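Home | About Us | Programs | News | Grants and Reports | Contact

Ulley Community Football League
Progress Report to the Dudcombe Sports Foundation: Player Transition Program
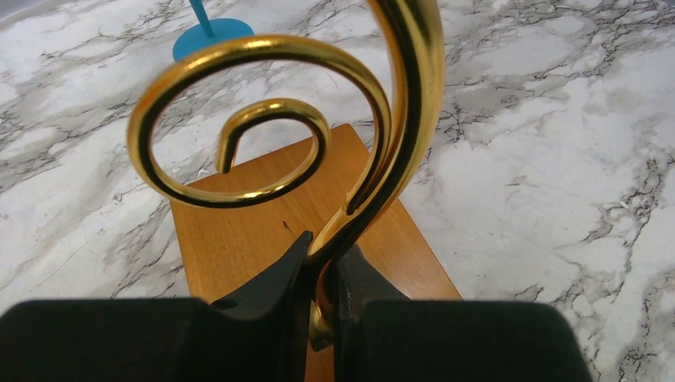
A gold-colored spiral hook.

Date of report: 24 January 2020
Prepared by: Anayeli Cervantes, Program Manager
Grant period: Year 2, first half

1. Purpose of the report

This report covers the first six months of the second grant year. It sets out the work completed under the Player Transition Program, the use of grant funds to date, and the changes we ask the Foundation to approve for the remainder of the year. The program supports adult and semi-professional football players who are leaving the game through retirement, injury or release by their clubs.

2. Participation

The league registered 708 players across all divisions for the season. Every player received the transition handbook with the preseason medical forms, as agreed in the grant terms. Players who told their clubs that they expected to stop playing at the end of the season were offered an individual meeting with a program adviser. Most of these meetings were held at the Rorkerine training ground, with evening appointments for players who work shifts.

Attendance at the group sessions was uneven. The session on coaching licenses filled quickly and a second date was added. The session on personal budgeting was poorly attended on both occasions it was offered, and several clubs reported that their players did not know it was open to them. Notices for the spring sessions will go to team captains as well as club secretaries.

3. Coaching and officiating pathway

Under the grant agreement, the league was to place retiring players with youth teams as assistant coaches. Placements have been made at Rorkerine and at the Jadoon youth club, and the receiving coaches have submitted their first review forms. Two placements ended early when the players moved out of the area. The places have been offered to players on the waiting list.

The officiating course began later than planned. Our regular instructor, Hiếu Lã, was recovering from knee surgery through the fall and returned to work at the start of January. Classroom sessions are now under way, and the field portion will follow once the pitches reopen. We expect all enrolled players to complete the course within the grant year.

4. Injury and medical support

Former players may use the league's physical therapy service for one year after their last registered game. Demand has been higher than forecast, mainly for shoulder and lower back complaints. The Jadoon clinic has agreed to hold its current session rate until the end of the season. Referrals for concussion follow-up continue to go directly to the hospital and are not charged to the grant.

5. Finance

Spending is in line with the approved budget except in two areas. Printing came in under budget after the handbook was shortened. Therapy costs are above budget for the reasons given in section 4. An unspent balance of $3,110 remains on the travel line, which was set when sessions were expected to rotate among all member clubs.

We ask the Foundation to approve the transfer of this balance to the therapy line. No increase in the total award is requested.

6. Work planned for the second half of the year

The league will hold the field portion of the officiating course, repeat the coaching license session, and complete exit interviews with players retiring at the end of the season. The interview form has been revised to include questions on employment and on contact with former teammates, as the Foundation's program officer suggested at the last site visit.

A recognition evening for retiring players will be held at Dudcombe after the final round of games. The cost will be met by the member clubs. Representatives of the Foundation will receive invitations once the hall booking is confirmed.

Questions on this report should be sent to Anayeli Cervantes at the league office. Supporting accounts and session attendance sheets are available on request.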